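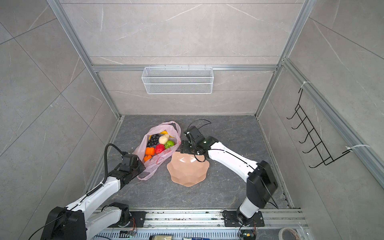 Fruit in the pink bag, bowl still empty.

I want to write today about a small thing, which is how to bring fruit from the bag to the bowl. My mother did it every day and I never watched her. When I moved to Clalham I used to turn the bag over and let everything fall, and then I wondered why my bananas had dark marks after one night.

Now I go slowly. First I open the bag wide and lay the handles to the sides, so they do not fall back over my hand. I put the bowl close to the bag, on the right, because I am right-handed. Then I look at what is on top. Grapes come out first and wait on a plate, even if they are the easiest to reach, because they must sit on top of the others at the end. Oranges go to the bottom of the bowl. They are strong and they do not complain. After them comes the dragon fruit, and I turn it so the soft tips point up. The banana goes along the edge. The grapes come back last.

With toy fruit the order is less important, of course, but it is a good way to practice, and children like it very much. Nhi Phan taught her two boys in this way with a plastic set from the market, and now they unpack the real shopping when she comes home in the evening. She paid 9 dollars for the set. 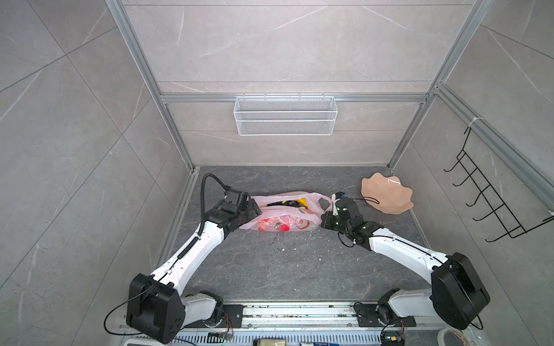
Vinh Khúc wrote to me after my last post that I am too strict, and that in his house the bag goes straight into the bowl, handles and all, and the family eats from it until it is finished. I thought about this for some time. It is fast, I agree. But fruit in a closed bag becomes damp, and one soft orange can spoil its neighbors. In July I lost 400 grams of good grapes like this and I was angry with myself the whole evening.

The bag itself I keep. When it is empty I hold it by both handles, shake it over the sink, and twist the handles together one time. Then it can hang on a hook until the next trip to Bạch, the small grocery near the bus stop. A thin bag will live for four or five trips if you do not put a pineapple in it.
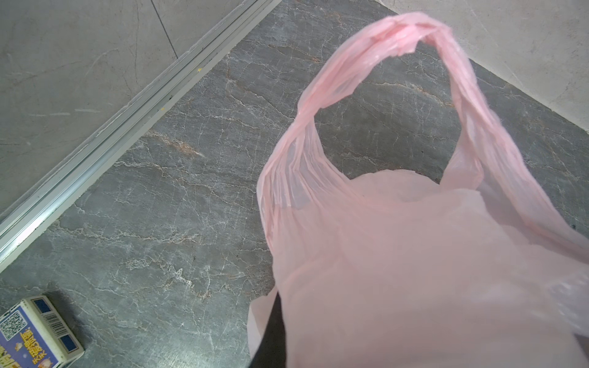
Should you wash the fruit before it goes in the bowl? I wash it only just before eating, for the skin stays dry and the fruit keeps longer.

Next time I will write about the vegetables, which have more rules.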